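Kurkorville Traffic Safety Board
Minutes of the Regular Meeting

Category: Public Safety / Boards and Commissions
4 min read

Date: January 8, 2024
Place: Town Hall, lower meeting room

1. Call to Order and Roll

The Chair called the meeting to order at 7:00 p.m. A quorum was present. The town engineer and the police department's traffic officer attended in an advisory capacity.

2. Approval of Prior Minutes

The minutes of the previous regular meeting were approved with one correction. Under item 5, "Mill Street" should read "Mill Lane."

3. Crossing at Timmermans Road and Route 9

The traffic officer reported on crashes at the Timmermans Road crossing. The most recent involved a delivery van turning left and a pedestrian who had entered the crosswalk on the walk signal. The pedestrian was treated for a wrist injury and released. The driver remained at the location and was ticketed for failure to yield.

The town engineer presented the September traffic count, which recorded 1311 vehicles through the crossing during the evening peak. The present signal allows left turns and the walk phase to run together. The engineer recommended a separate walk phase and a stop line set farther back on the northbound side.

A member asked whether the longer signal cycle would cause traffic to back up past the Fasport warehouse driveway. The engineer replied that this could happen at shift change and that the timing could be adjusted after a trial period.

Motion to recommend a trial of the separate walk phase to the Town Council. Seconded. Carried, one opposed.

4. Speed Display Signs

The Board reviewed the quote from Mivow for two solar speed display signs. Installation is included. Mounting posts are extra at $700 for the pair. The Board discussed placing one sign on Orchard Street, some 200 feet before the school entrance, and the other on the hill above the fire station. A resident of Orchard Street spoke in favor and asked that the sign be dimmed at night. The supplier will be asked to confirm that the display can be dimmed.

Motion to table the purchase until that answer is received. Seconded. Carried.

5. Street Lighting

The lamp at the east end of the rail underpass remains out. The utility has been notified a second time. The Clerk will send a written request and copy the Town Council.

6. Public Comment

One resident asked for a lower speed limit on the county portion of Timmermans Road. The Chair explained that the request must go to the county and that the Board may send a letter of support. A second resident thanked the highway crew for clearing the brush at the Mill Lane curve. 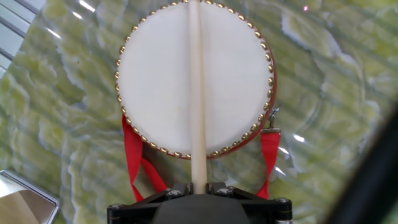
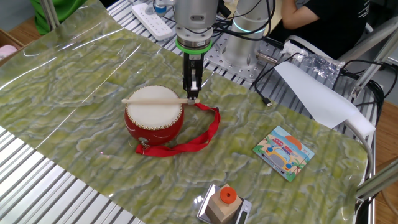

The red drum with its drumstick.

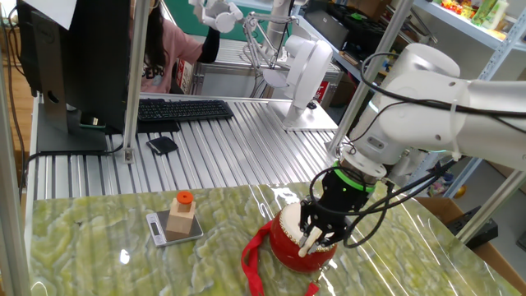 7. Old Business

The 50 reflective armbands ordered for the walk-to-school program have arrived and may be picked up at the Clerk's window during office hours.

8. Adjournment

There being no further business, the meeting was adjourned at 8:25 p.m.

Respectfully submitted,
Clerk to the Board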